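Yolandi Maluleke wrote most of the handling rules for the drive-swap cell at Pevatley, and she keeps them to 10 pages. "Anything longer gets skimmed," she says.

The first rule covers grip. The arm holds a drive by its carrier and never by the circuit board, and the closing force is set before a job starts and then locked. "People want to turn it up when something slips," she says. "I ask them to stop and look at the fingers first."

The second covers stopping. Whoever starts a run must be able to reach the emergency stop without taking a step. Cables on the floor are checked at each shift change, and the check is signed.

Pevatley logged 508 swaps under the first version of the rules, which came out in May 2020. Four of them ended with a drive put back in the wrong bay. Maluleke rewrote the section on labels in June, and the arm now waits for a person to confirm the serial number.

She would like Zirnley and the other sites to use the same form. "At the moment we can't compare a fault here with a fault there," she says.
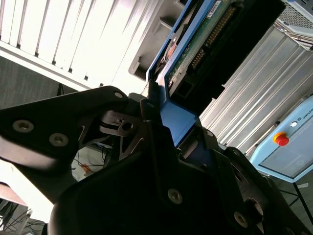 Potgieter, reading the rules at Zirnley, replied that the signed cable check was worth copying but that the serial number step would slow a night run too much.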